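Wemham Lab Reports Result on Learning Robot Grasps From Hand-Held Tools

WEMHAM – Robotics researchers at the Wemham Lab said Monday that a robot arm trained only on recordings made by people with hand-held grippers can pick up and place household items it was not trained on.

The method, called Flendura, skips the usual step of steering a robot arm by remote control. People do the task themselves, holding a gripper with the same soft finger pads the robot will use. The recordings then train the control software.

The team collected 1,683 recordings from 16 people. In tests, the trained arm completed 9 of the 16 tasks it was given without help. An earlier version, trained on remote-control data, completed two.

"Most of the gain came from having more variety in the recordings," said Nerea Bustamante, who led the study. "People work faster with a tool in their hand, so we got more tasks done in a day." 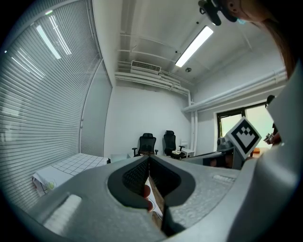
Does the person recording need to know how to run a robot?

Training takes one short session, and no programming is involved. New participants practice opening and closing the gripper on a few objects before their recordings are kept.

The method still has limits. The arm failed most often on thin, flat items and on tasks that need both hands to move at the same time – folding was the hardest. Bongani Mtshali, who ran the tests, said the next round will focus on those cases.

The work was paid for in part by Herkitz, which makes soft finger pads. Herkitz had no role in the testing.

A paper by Bustamante, Mtshali and Gladys Arango has been submitted for review. The lab plans to release the recordings in February.

Media contact: Fidelina Tamayo, Wemham Lab press office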